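Jan 10, 2024
Microwave task, hand-held collection, notebook 2

Continuing from the November entry. Oluf asked me to write down the method properly this time so Inger can run sessions while I'm at Hollenstein.

Current state of the set: 2816 episodes total after merging. That includes everything from the kitchen counter setup, which I would like to drop at some point. Jérémie wants to keep it for pretraining. Left it in, tagged separately.

What we are testing is whether the head view helps when the policy only acts from the gripper view. Two training runs, same episodes, same seed. Run A gets the gripper camera only. Run B gets the gripper camera plus the head camera during training, with the head camera dropped at test time. Skarphéðinn's idea, from his drawer experiments. He saw a gain on drawers but the drawer handle is always in view, so I didn't expect it to carry over to plates.

Procedure for one episode as we do it now:
Start the recorder, wait for both streams to show as live. Show the marker cubes to the head camera before moving in, otherwise alignment fails later and the episode is lost. Open the door all the way. Take the plate by the near rim, fingers over and under, keep it level. Set it on the turntable, let go, back out straight. Close the door with the outside of a finger. Stop the recorder. Food stays on the plate for all of these, pasta or the small side plates. We tried empty plates in November and the motion was too fast and sloppy to be useful.
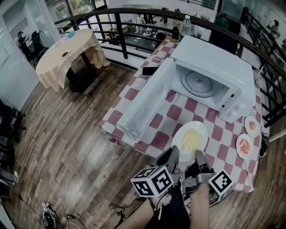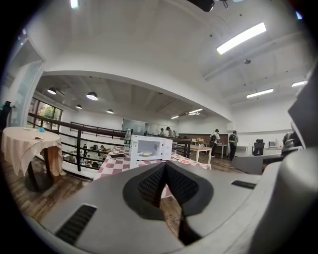 Mezzanine setup, head view and gripper view.

Episodes over 21 seconds get flagged and somebody looks at them by hand. Most of the flagged ones are a second try at the grasp. I have been keeping those. Mireille thinks the retries are the most valuable part of the set and I'm coming around to that, but they need their own label so we can train with and without. Not done yet.

Results so far, 90 test trials per run, split evenly over plate positions:
Run B does better on the door. It commits to the closing push earlier and doesn't hover. On plate insertion I can't separate the two. Both fail the same way, the plate catches on the front lip of the cavity because the approach is too low. That looks like a data problem to me. Going back through the episodes, a lot of us dip the wrist right before the lip and then lift. The policy copies the dip and misses the lift.

Things that went wrong and what I changed:
- Clock offset between the two cameras drifted over a long session. Now re-syncing after every break instead of once in the morning.
- Alignment script from Ekov drops any stretch where both cubes are hidden. The open door hides them if you come in from the left. Come in from the front.
- The tablecloth bunches when you drag the plate. Lift, don't drag. I threw out the dragged ones.
- Cable pulled on the wrist during the door close. Route it behind the elbow and leave slack on the floor, but keep it clear of your feet.
- Exposure. The ceiling lights take up a lot of the gripper view and the inside of the microwave goes dark. Locked exposure a bit higher. The lights blow out and that is fine.

Skarphéðinn asked if the background matters, with people walking through and the lower floor showing past the railing. I masked the upper half of the gripper view for one short training run and it got worse at placement. Could be that it uses the railing as a reference for height. If so we have a problem as soon as we move the table. Needs a proper test, moving the table with everything else held fixed.

Inger, the Laswood drive is nearly full. Copy to Flandell before you start and check that the copy finished before deleting anything. The session sheet is in the same folder as the script.

To do:
Label retries.
Record a batch with a deliberately high approach, no wrist dip, and retrain A only.
Table-move test.
Ask Oluf whether door closing should be scored separately from insertion. Right now one failed insertion zeroes the whole trial and it hides the difference on the door.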